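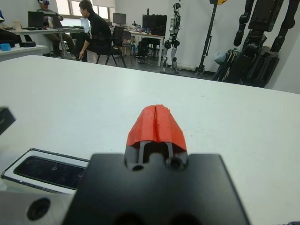

## 4. Placing and levelling the table

Sections 2 and 3 cover unpacking and fitting the legs. By now the Jedby table should be standing upright on all four feet, with the protective film still on the top. Leave the film on until step 9.

You will need:

- two people
- the spirit level from the Funo hardware bag
- the flat spanner from the same bag
- a tape measure
- a soft cloth and a bowl of lukewarm water

**Caution:** The top is heavier at the end with the cable slot. Lift from the long sides, one person each side, and keep your fingers out from under the frame when you set it down.

### 4.1 Choosing a position

The table is 1,464 mm long and is meant to stand away from the walls so people can work from more than one side. If the room already has a long desk against the wall, such as the Tanui wall desk, set the table parallel to it where you can.

1. Measure from the front edge of the wall desk to where the near edge of the table will go. Allow enough room for a chair at the desk to be pushed right back with someone in it. High-backed chairs with splayed legs take up more floor than they seem to, so measure to the outside of the feet.
2. Leave at least 400 mm clear at each end of the table for a person to pass sideways. More is better if the end is also a walkway to the door.
3. Check where the window is. A matte top handles daylight well, but laptops and monitors on it won't. Turn the table so that people sit side-on to the glass.
4. Mark the four feet on the floor with masking tape, then lift the table into place. Do not drag it. The foot pads will mark vinyl and can tear carpet tile.

**Note:** On a dark floor, use light-coloured tape. You'll want to find the marks again if the table is moved for cleaning.

### 4.2 Levelling

Each foot screws in and out by up to 60 mm. Start with all four wound fully in.

5. Put the spirit level along one long side, then across the middle.
6. Find the low corner. Hold the foot with one hand and turn the collar above it with the spanner, anticlockwise to raise. One full turn at a time is plenty.
7. Check both directions again after every turn. Fixing one corner usually shifts the one diagonally opposite.
8. Press down firmly on each corner. If the table rocks, a foot is off the floor. Wind that foot down until it just touches, then lock all four collars.

**Caution:** Don't pack under the feet with cardboard or folded paper. It compresses over a few weeks and the table will start to rock again.

If you run out of thread before the table is level, the floor is outside the range of the standard feet. The long-thread set is listed in section 9.

### 4.3 Removing the film

9. Peel the film from one short end, keeping it low and flat to the surface. Pull slowly. If it tears, start again from the other end.
10. Wipe the whole top with the damp cloth, then a dry one.
11. Wait until the next day before you stick anything to the top, including tape.

## 5. Everyday use

### 5.1 What the top will take

The white surface is hard-wearing but it does mark. Expect faint grey smudges wherever things are slid around or picked up and put down all day.

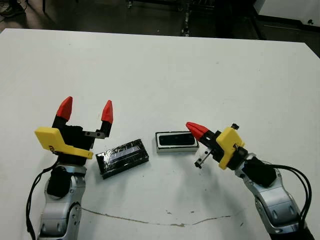

Most of these marks sit on top of the finish and will wipe off. To keep them down:

- Lift small items instead of pushing them across.
- Put a Poken mat under anything with bare metal feet or a rough base.
- Keep rubber and soft plastic off the same spot for long periods. Dark rubber can leave a shadow that doesn't come out.
- Don't cut on the top, even with a board under the work. Blades slip.

**Caution:** The top is rated for 100 kg spread evenly. Don't stand or sit on it, and don't put the whole load on one corner. Anything clamped to the edge counts toward the total.

### 5.2 Items wrapped in tape

Boxes and packs wrapped in glossy tape need a bit more care than you'd think. Adhesive creeps out along the edges, more so in a warm room, and it grabs dust as soon as it reaches the table.

1. Run a finger along the edges before you set the item down. If they feel tacky, wipe them first.
2. Rest taped items on a mat if they're staying overnight.
3. If an item has stuck, warm the tape gently with your hand and lift from one side. Don't prise it up with a screwdriver.

Black tape leaves a darker residue than clear. Deal with it the same day.

### 5.3 Cleaning

**Weekly**

1. Clear the top completely.
2. Wipe with a damp cloth and a drop of dish soap, working from the far edge toward you.
3. Rinse the cloth and go over it again.
4. Dry with a clean towel. Soap left to dry on a matte finish shows as a haze.

**Smudges that stay behind**

Use the Poken eraser pad, damp, with light pressure. Work in straight lines along the length of the table. Rubbing hard in circles will polish the spot and you'll see it every time the light comes in from the side – there is no way to bring the matte back once it has gone.

**Tape residue**

Put a few drops of eucalyptus oil on a cloth, hold it on the spot for a minute, then wipe and wash with soapy water. Try it on the underside first.

**Caution:** No acetone, no scouring powder, no steel wool.

### 5.4 Desk and table together

Where the table is used with a Tanui wall desk, keep the monitors and anything else that stays plugged in on the desk, and leave the table for handling and sorting. Store boxes flat at the back of the desk.

Cables crossing the gap between the two must run under a floor cover. Don't string them at knee height.

Check the foot collars again after the first month, and after any time the table has been lifted.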